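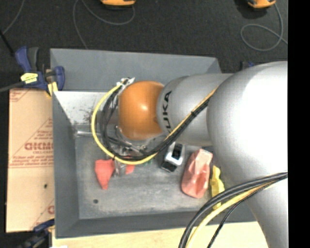
4. Service charges and the resale of converted apartments

4.1 Background to the two districts

The central districts of Arkotthorpe and Vivthorpe both contain large numbers of former warehouses and offices that have been converted into apartments. In each district the first conversions were sold to owner-occupiers on long leases, with a yearly service charge to cover insurance, cleaning, elevator upkeep and a reserve fund. Later projects followed the same pattern but added shared facilities such as gyms, roof gardens and staffed lobbies. The charge therefore varies widely between buildings that stand on the same street and that are otherwise alike in age, floor area and distance from the station.

Earlier work has treated the service charge mainly as a cost that buyers subtract from the price they are willing to pay. Võ describes it as "a second, smaller mortgage that is never paid off." That view assumes that the buyer knows the charge at the time an offer is made. The interviews reported in Section 3 suggest that many buyers learned the figure only after the offer had been accepted, when the seller's lawyer released the management accounts.

4.2 Data

The sample consists of 894 resale transactions in converted buildings across the two districts. New sales by developers were left out, as were transfers between relatives and sales ordered by a court. For each transaction we recorded the agreed price, the floor area, the floor level, the number of bedrooms, the annual service charge and the number of days between first listing and agreed sale.

We also recorded whether the service charge was stated in the listing. A listing was coded as disclosed if it gave a yearly or monthly amount in the text or on the floor plan. Phrases such as "low charges" or "charges on request" were coded as not disclosed. Two readers coded every listing separately. They disagreed on 7 listings, and these were settled by Định Kim, who had not taken part in the first round.

Management accounts were available for 210 of the transactions. This smaller group was used to separate the reserve fund contribution from day-to-day costs. The Clalter building in Vivthorpe was excluded from this part of the analysis, as its accounts combine the residential floors with the ground-floor shops and the two cannot be divided with confidence.

4.3 Price and time on the market

In both districts a higher service charge was linked to a lower price per square foot once floor area, floor level and building age were held constant. The link was stronger for one-bedroom apartments than for larger homes. A fixed charge takes up a greater share of the yearly cost of a small apartment, and the result is in line with what agents in Arkotthorpe reported in interview.

Disclosure had little bearing on price but a clear bearing on time. Apartments with a stated charge reached an agreed sale sooner than those without one, and agreed sales were less likely to fall through before completion. The pattern held even among buildings with high charges. We had expected sellers in such buildings to gain from leaving the figure out, and the data give no support for that expectation.

The reserve fund produced a less even result. In Vivthorpe, a larger contribution to the fund was linked to a higher price, which suggests that buyers or their advisers read it as a sign of sound upkeep. In Arkotthorpe no such link was found. One possible reason is that several Arkotthorpe buildings had issued special repair bills shortly before the study period - roofs and elevators in most cases - and buyers there may have placed less trust in the size of a fund as a guide to future costs.

4.4 Limits of the analysis

Three limits should be noted. Listings were captured once, on the day they first appeared, and any charge added later was not recorded. The sample does not include apartments that were withdrawn unsold, so time on the market is likely to be understated for the slowest buildings. Finally, the accounts follow different financial years, and those that close in June had to be matched to sales made in the following months. Irina Pîrvu repeated the main estimates using only accounts that follow the calendar year, and the direction of each result was unchanged. The full set of estimates is given in the appendix tables.

Figure 3. KUKA robot arm over an open-topped metal bin.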